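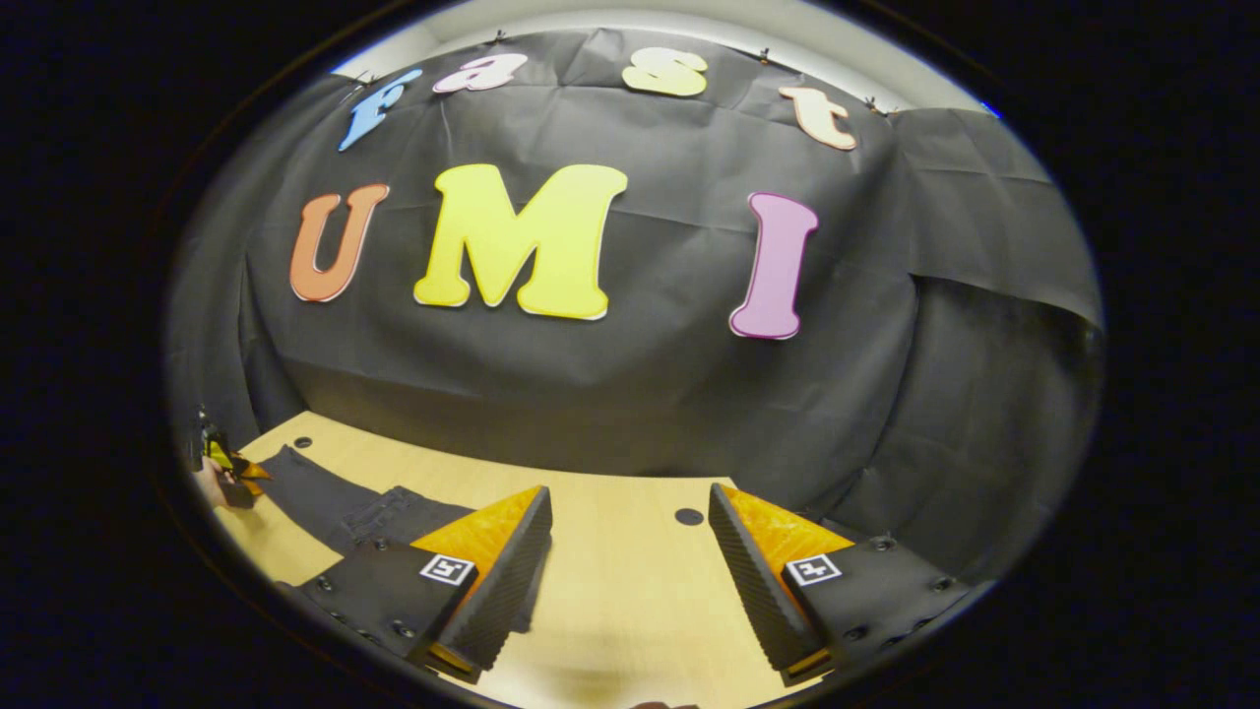 Wrist view from a hand-held gripper, lettered backdrop up, dark gray fabric on the left of the table.

November, gripper bench, 4:30 pm

Finally got both hand-held grippers going together, and what a difference from the Orkby parallel jaw we had on here before! Same table, same black cloth, only the fingers changed.

The orange-yellow pads are so much kinder to cloth. With the Orkby I was pinching a fold and losing it the moment I pulled sideways. Ran 14 edge grabs with each today:
Orkby, hard jaws: 7 held
soft pads: all but 3 held

Two of the three misses were me coming in too steep, so I'm counting that as a great afternoon. The other one I can't explain (the fold just rolled out from under the left pad).

Fisheye is the other big win. I can have both fingers, both markers and the other gripper way over at the left rim in one view, and still read every letter on the backdrop. The Greenberg camera lost the second hand as soon as I reached for the near corner. It does get dark toward the rim, especially over by the side cloth, so keep the work near the middle of the table if you can.

Marker tracking: finger gap came through clean up to 70 mm. Past that I haven't checked yet.

To do:
- repeat with the thin Akwood pads, same fabric, same 14 grabs
- try a lighter fabric, dark gray on the black cloth is hard on the eyes in playback
- iron the backdrop?? creases all round the M
- send the grab counts to Zitstead before they order more hard jaws

Leaving the soft pads on overnight, please don't swap them back.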